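Report on a Visit to the Risholm Paper Mill and Its Training Rooms

Prepared for the members of the Perron Regional Printing Association

In March a party from the Association visited the Risholm mill, at the invitation of its operations manager, Murray Fehr. The purpose of the visit was to see how uncoated book and cover papers are made, to inspect the new finishing hall, and to learn how the mill trains the people who will be running its machines over the coming years. The party was received at the gatehouse at 8:30 in the morning and issued with ear protection, safety shoes and high-visibility vests. Members who wear hearing aids are asked to mention this when they book a future visit, as the mill keeps a separate set of ear defenders for the purpose.

The mill stands on the north bank of the river, where there has been papermaking in one form or another for 115 years. The oldest building still in use is the brick rag house, which now holds the archive and the sample room. Mr. Fehr gave a short introduction there before the tour began. He explained that the company bought the site from its former owners when the demand for newsprint was falling, and that the decision to move into book papers was made in the same year. The change required a new headbox and a complete rebuild of the press section. It also meant finding new customers, and a good part of the introduction was given over to the difficulties of that period.

The tour followed the order of manufacture. Pulp arrives in bales by rail and is broken down in water in the two pulpers at the east end of the site. Members who had last visited a mill some years ago remarked on how little of this area is now staffed. The stock passes through refiners and screens before it reaches the machine chest, and samples are drawn at each stage for freeness testing. The laboratory technician on duty demonstrated the test and answered several questions on the effect of refining on bulk, a matter of practical interest to those members who produce long-run paperbacks.

The paper machine itself, known on site as Tronar, occupies the whole length of the main hall. It was running a cream book paper during the visit. The party walked the operator side from the forming section to the reel, stopping at the press section and again at the size press. The heat beside the dryers is considerable, and conversation is possible only through the radio headsets supplied by the mill. It is recommended that future parties be kept small enough for everyone to have a headset. On this occasion three members had to share, and they missed part of the explanation of moisture control across the web.

At the reel, the party was shown the profile readings that the crew uses to judge whether a reel can be sent forward. The shift leader described how a streak of uneven caliper is traced back along the machine, and how long this can take when the cause lies in the headbox. A reel that does not meet the book grade is either assigned to a less demanding use or returned to the pulpers. The mill does not publish its broke figures, and the Association did not press for them.

The finishing hall, named Floken after the farm that once stood on the land, was completed last fall. It houses the slitter-rewinder, two sheeters and an automatic wrapping line. Sheeted stock leaves on pallets marked with the making number and the grain direction. Several members raised the question of pallets arriving with the grain marked wrongly, a complaint that has come before the Association more than once. Mr. Fehr acknowledged the problem and stated that labels are now printed directly from the sheeter settings. The hall can hold 2,000 metric tons of finished paper, and the temperature and humidity are kept level throughout the year. A member from the bindery trade asked whether small orders would continue to be accepted. The reply was that the minimum making remains at its present level, and that stock sizes will be available through merchants as before.

Lunch was served in the mill canteen at noon. The Association wishes to record its thanks to the kitchen staff, and in particular for the pea soup. 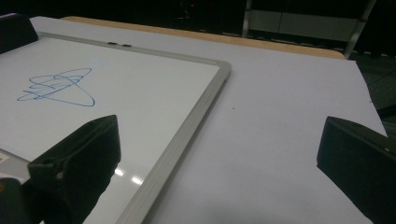 Training was the subject of the afternoon. The mill takes on apprentices in groups of 6, and each group spends its first weeks in the classrooms above the rag house before going out to the shifts. The instructors favor plain means of teaching. Tables are covered with large sheets of white paper, and a whiteboard can be laid flat on top, as on the table shown, where the board carries a loose tangle of blue marker loops drawn out to a point. Instruction covers fiber structure, drainage, drying and the reading of process diagrams, and a written test is set at the end of each unit. The Association's education officer took away a copy of the course outline with a view to adapting the sections on grain, curl and moisture for press operators.

The discussion that followed dealt mainly with recruitment. The mill finds it easier to fill laboratory posts than places on the night shift, and the same is true of many printing firms in the region. Mr. Fehr described an arrangement with the technical college under which students may spend a term at the mill and receive credit for it. Members were interested to know whether a student could divide the term between a mill and a printing plant. The college has not yet been asked, and the education officer will write to it before the next general meeting.

Before leaving, the party returned to the sample room, where swatch books of the current range were handed out. The new 70-lb. text in natural white was of most interest, and sample reams for press trials may be ordered through the Association office. Requests should state the sheet size, the grain direction and the type of press on which the trial will be run. Trial results should be returned on the usual form - one form for each ream - with a printed sheet attached.

The visit ended at 4:00 in the afternoon. A second visit will be arranged if there is enough interest, and members wishing to attend should give their names to the office. Places will be offered first to firms that were not represented on this occasion. Parking at the mill is limited, and shared transportation will again be provided from the Perron office.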